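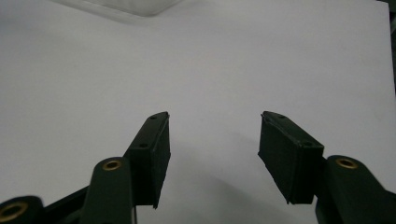
Posted 31st July by Gaspard Lebrun
Print this | E-mail this

So I finally gave up coffee after lunch. I know, I know, everybody has been telling me to do it for years, and my sister has been the loudest of the lot. But I've been sleeping badly since March and I'd run out of other things to blame. New pillow, no difference. Window open, window shut, no difference (well, more mosquitoes).

My old routine went like this: two cups at breakfast, one at 10, one after lunch and then a sneaky one in the afternoon when I hit the wall. I make it in a dented little stovetop pot that came from a yard sale, and I love that thing more than is reasonable. Dropping the morning cups was never on the table. The afternoon one, though, had to go.

The first few days were awful! I had a headache that sat right behind my eyes and I snapped at a very nice man in the hardware store over a box of hinges. Sorry, sir. I drank a lot of water and ate a lot of crackers and went to bed while it was still light out.

Then I tried swapping in tea. A friend gave me a tin of roasted barley stuff from Minami, the little shop by the bus station, and I wanted to hate it. It smells like toast. It tastes a bit like toast too, and now I'm on my second tin - I even make a jug of it for the fridge. The peppermint from Wekuvell I can't recommend, unless you enjoy drinking toothpaste.

It's been 14 days now and I'm sleeping better, I think. I still wake up when the garbage truck comes by, but I drop off again, and that's new. The dreams have gotten strange. Last night I was late for a ferry and the only ticket they'd sell me was for a horse.

I do miss the smell in the afternoon. My neighbor still brews a pot and it drifts over the fence, which is just mean. If anyone has a decent decaf to suggest, put it in the comments, but please don't say instant. I had instant decaf at my aunt's place once and I'm still upset with her.

14 comments | 10 shares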